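# Return to play after a hamstring strain, rec flag football

**Farzana Sikder**

Hi everybody, I hope this is the right section. I play corner for the Prudatley women's flag team (recreational league, nobody is getting paid, most of us have day jobs and kids) and I pulled my left hamstring chasing a deep ball in our second game. It was one of those grabby feelings high up in the back of the thigh. I didn't hear a pop and I could walk off, but I was pretty sure I was done for the afternoon, and I was.

That was a little over three weeks ago. I saw my doctor, who said it was a mild strain, told me to take it easy, and gave me a sheet of stretches. I've been good about the stretches! Walking is fine now, stairs are fine, and I jogged around the block a few times last week with no trouble at all. What I don't know is how to get from jogging around the block to running backward and then turning and sprinting with a twenty-three-year-old, which is pretty much my whole job on the field. 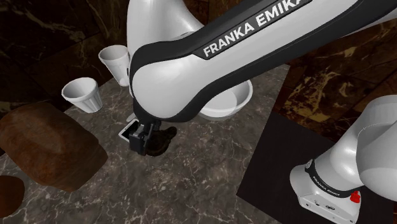 Our next game is against Zateswood, and we're already short on defensive backs. My captain has been very sweet about it and says it's completely up to me, but I know she'd love to have me there. I've talked to teammates and gotten every answer under the sun. One said that if it doesn't hurt to jog, you're healed. Another sat out two whole months for what sounded like the same thing. My brother-in-law told me to wrap it tight and take something for the pain beforehand, and I have decided to ignore my brother-in-law.

So, for those of you who have been through this: how did you know you were ready? Is there some kind of test you can do on your own? And if I do go back, is it silly to ask to play only part of the game? I should add that I'm 41 and that I pulled the same leg a few years back, though not as badly. Thank you so much in advance, and sorry for writing you a novel.

---

**grutau_coach**

Welcome, Farzana, and please don't apologize, the details help. I coached high school track for a long time and now I help out with a couple of the Grutau rec teams, so I've watched an awful lot of people grab the back of their leg. I'm not a doctor or a physical therapist, and since this is the second time for that leg I'd really encourage you to see a PT at least once before you play. One previous pull makes another one more likely, and they can test your strength on both sides much better than you can in your living room.

With that said, I can tell you how we usually bring people along. Jogging doesn't ask much of a hamstring. Sprinting asks a great deal of it, especially right when your leg is swinging out in front of you, so being comfortable at a jog tells you only that you're ready for the next step up.

The next step for us is what we call build-ups. Find a flat field and mark off 50 yards. Warm up properly, and I mean 12 minutes or so of brisk walking, easy jogging, leg swings and skipping until you've got a bit of a sweat going. Then:

- Run 4 build-ups at a pace you'd call half speed, easing into it and easing out of it. Walk back each time.
- Take the next day off from running and see how the leg feels in the morning.
- If it's no tighter than it was before, do the same session a little faster.
- Keep going like that until you've had two sessions close to full speed with nothing to report.

Ease *out* of each run, too. I've seen as many people hurt themselves slamming on the brakes as taking off.

Once straight lines are good, you add your football. Backpedal at an easy pace, then backpedal and turn, then backpedal, turn and run with somebody who is going where she wants and not where you expect. That last piece matters for a corner more than anything else I've listed. Reacting is harder on the leg than running a route you already know.
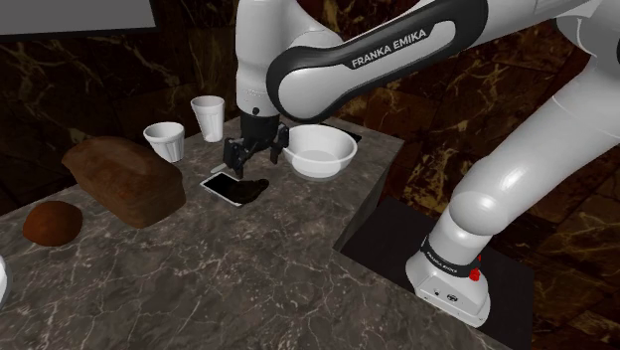 Alongside all of that you want to be getting stronger and not only looser. Stretching is what everybody gets sent home with, and it's fine as long as it doesn't hurt, but bridges and single-leg bridges on the floor are a nice place to start, and later on slow lowering exercises like Nordic curls (look for a beginner version, they're tougher than they look). If the bad side tires out long before the good side, you've got your answer about Zateswood.

And no, it isn't silly at all to ask for part of a game. I'd go further and ask your captain for one half, decided beforehand, so that you're not making up your mind on the sideline with everybody cheering. You might also see whether she'd let you play safety for a week or two. You still have to run, but you get to see more of the play in front of you and there's a bit less of that sudden turning.

You're right about your brother-in-law, by the way. If you're dulling the soreness before the game, you won't feel it when the leg tries to warn you. And go back to your doctor if you ever get a lot of bruising, real weakness, numbness, or pain right up at the sitting bone that just hangs around.

---

**UddinFan105**

I did mine playing softball and went back when it stopped hurting and it was fine. Heat pack before, ice after. I wore compression shorts too, I don't know if they do anything but they felt good. Good luck against Zateswood, they're fast!!

---

**bench_mom_of_two**

I'd like to gently put in a vote for waiting, only because I didn't. Mine was the same sort of thing, high up and mild, and I felt wonderful jogging. I came back for a playoff game, played the first half with no trouble whatsoever, and then went after an interception on tired legs and felt it go again. The second pull kept me out much longer than the first one had, and I missed the start of the next season in May, which I'm still a little sore about (in both senses).

The advice above about build-ups is very close to what my PT had me do afterward. The one thing I'd add is to do a session or two when you're already tired, at the end of a practice, for instance, after you've had the easier ones go well. I'd only ever tested my leg fresh.

If you miss this one, go anyway and stand on the sideline with the snacks. I called out routes for our corners the whole time I was hurt and they told me it helped. Let us know how you get on, Farzana!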